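Clisley Word Table Group
Minutes of the Monday meeting, 4:15 p.m., Drenddale annex
In the chair: Ashraful Sultana
Notes: Mortimer Dunleavy
Also attending: the two Monday session leads, the supply clerk, one visitor from Lindus (items 2 and 3 only)
Absent: the Thursday lead, who sent written comments on item 5

1. Minutes of the last meeting

Approved with one correction. The last set said the group "welcomed" the Lindus proposal. Mortimer Dunleavy asked for this to be changed to "received." Two people objected that they had in fact welcomed it. The wording is now "received, and by some welcomed."

2. The block tray and the five-letter word

The visitor from Lindus went over the idea again. The letter blocks sit side by side in a narrow wooden tray, one word per tray, and the word for this month is "robot." Lindus believes a tray gives beginning readers a clear left and right, keeps the letters in a straight line, and makes it easy to see that a word is still missing something.

Mortimer Dunleavy asked what this rests on. The answer was a trial at Barua in which sessions with trays ran more smoothly. He asked who had judged "smoothly" and was told the people running the sessions. He asked for that to go in the minutes.

The Monday leads were kinder. They both feel that blocks on a bare table wander, and that half of any session goes to pushing them back into line. With the tray, "robo" stays put while the last letter is being found. The supply clerk agreed that the tray is a decent piece of woodwork but thought a strip of masking tape would do the same job for next to nothing. 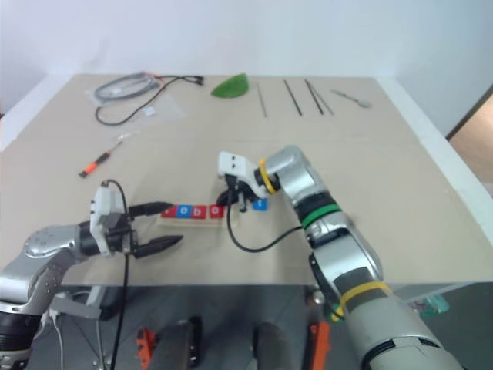 Can the tray be used for words shorter than five letters?
Any word that fits end to end can go in it. Lindus suggests starting short words at the left end and leaving the rest of the tray open, so the starting point never moves.

The chair asked about longer words. The visitor said a longer tray is being considered. Mortimer Dunleavy observed that "being considered" was also the answer in September.

Agreed: keep the one tray on trial until the end of the term. No more to be ordered. The tape idea to be tried beside it in the other Monday session, same word, same amount of time. Both leads to write down what they see before talking to each other about it.

3. Colors

There was a longer discussion than the subject deserved. The blocks in the "robot" set come in red and blue with white lowercase letters. The r, the b and one of the two o's are red. The other o and the t are blue.

The Monday leads wanted to know whether the color means anything. One had been telling her group that blue was for vowels, until somebody held up the red o. The other had told hers that the colors went turn and turn about, which works for the first three letters if the blue o goes second and then falls apart at the fourth.

The visitor said the colors are there to be attractive and carry no lesson. Mortimer Dunleavy said that in that case the leaflet should say so, given that it has a heading called "Learning Through Color." The visitor will take this back.

A practical point came up. With two o's of different colors, learners treat them as two different letters and argue over which goes where. The chair thought this was a useful argument for them to have, as either o is correct in either place. The leads thought it was useful the first time. One asked whether a second blue o could be bought on its own. The supply clerk said single letters are sold at $8 each, a price that drew some remarks.

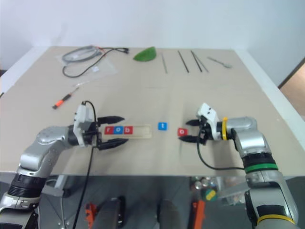 The order of building was raised next. The leads have been handing out all the letters at once and letting the group find the r. The Thursday lead's note prefers giving the first three and holding the o and t back to one side, on the grounds that "rob" is already a word and deserves a minute of attention. Mortimer Dunleavy thought "rob" an odd thing to dwell on with six-year-olds. The chair pointed out that it is also a name. No decision; each lead may do as she likes and report.

Also under this item: whether to teach from the learner's side of the table or from across it. From across it, the lead sees everything upside down, and lowercase b is a bad letter for that. One lead admitted to having corrected a child who was right. Agreed that leads sit on the same side as the letters face. There was no opposition, although Mortimer Dunleavy asked that it be called common sense and left out of the training notes.

The visitor from Lindus left at this point with thanks from the chair.

4. Condition of the blocks

The supply clerk gave a stock figure of 649 blocks across all the cupboards, of which 364 have been looked over since the last meeting. The rest have not. Mortimer Dunleavy asked on what basis the quarterly sheet lists the whole stock as "good." The clerk said the sheet only has "good" and "discard" on it, and the blocks are not discards.

Red blocks in the "robot" set are showing wear. The b has small chipped or rubbed spots on its red face, and the red o that goes after it is marked too. The leads do not find this a problem in use; the letters read perfectly well. Their worry is the reverse of what the chair expected: learners may start picking out a block by its scuffs and stop looking at the letter. Mortimer Dunleavy said he would like to see some sign of this happening before money is spent on it, and that a worn block is usually a block that gets used.

The chair asked whether Barua had described the finish as "classroom tough" in the catalog. The clerk will find the page.
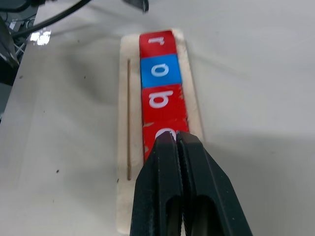

Should worn blocks be repainted in-house?
Worn blocks are to be left as they are for now. A home paint job would need a finish safe for small children and time to cure, and the group has neither on hand. Any block with a sharp edge or a letter that can't be read comes out of use the same day.

The clerk asked for a third box on the quarterly sheet marked "worn, usable." Agreed without discussion, which took the clerk by surprise.

5. The back of the work table

This item was carried over from the last two meetings. The chair said she would like it to be the last time.

The work table is meant to hold the tray, the blocks and nothing else. Along the back edge there is at present a clear plastic bag with a coiled gray cable in it, a black cable lying loose beside the bag, a green leaf-shaped piece, four thin rods and a small spoon. A small screwdriver with an orange and black handle is further forward on the left.

The Thursday lead's written comments were read out. In short: the things are out of reach, they do no harm, and moving them would only mean they end up on the windowsill. Mortimer Dunleavy said that "they do no harm" had been said about the windowsill as well.

Each thing was taken in turn.

Bagged gray cable: no one present would claim it. To go in the cable drawer, in its bag.

Black cable: same drawer, once it has been coiled. The clerk doubts the drawer will close.

Green leaf shape: the leads think it comes from a counting or matching set. The chair thinks it is a decoration. It goes in the odd parts tub until one side is proved right.

Rods: two of them lie together like a pair of chopsticks, and one lead is sure that is what they are. The clerk is less sure. All four to go in the craft rack.

Spoon: to the kitchen.

Screwdriver: to the tool cupboard. This was the one point on which everyone agreed at once. A tool with a metal shaft does not belong near a children's activity, whatever one thinks about spoons.

The chair proposed that 30 minutes be set aside before the next session to do all of this. Mortimer Dunleavy said it was five minutes' work and that booking a half hour was how it had come to be postponed twice. The half hour stands.

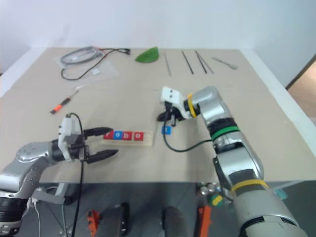 The leads would also like a rule about the end of a session: letters back in the tray in word order, spare letters in the box, tray against the left side. The Thursday lead prefers the letters mixed up, so that the next group doesn't walk in and find the answer waiting. On this Mortimer Dunleavy sided with the Thursday lead. A tray already showing "robo" leaves a learner one thing to do, and he would not call finding a t a reading lesson.

Agreed: all letters out of the tray and into the box at the end of every session. The tray stays on the table.

6. Next month's word

"Table" and "spoon" were suggested. "Spoon" needs two o's side by side and would bring back the color argument. "Table" uses the t and the b again but needs three letters that have to be found in the cupboards. One lead put forward "boot," which can be made from the present set if the r is taken out and the rest rearranged. This costs nothing and was adopted.

7. Other business

The clerk asked whether the box lids could be labeled. They could. Ashraful Sultana to ask Drenddale about a second key for the tool cupboard, as the only one goes home with the Thursday lead.

Actions

Monday leads: tray and tape comparison, notes in writing before the next meeting.
Supply clerk: finish looking over the stock; find the Barua catalog page; add the third box to the sheet; label the lids.
Ashraful Sultana: clear the back of the table with whoever turns up; ask about the key.
Mortimer Dunleavy: write to Lindus about the color heading in the leaflet. He was asked to keep it to one paragraph.

Meeting closed at 5:40 p.m. Next meeting same place, same time.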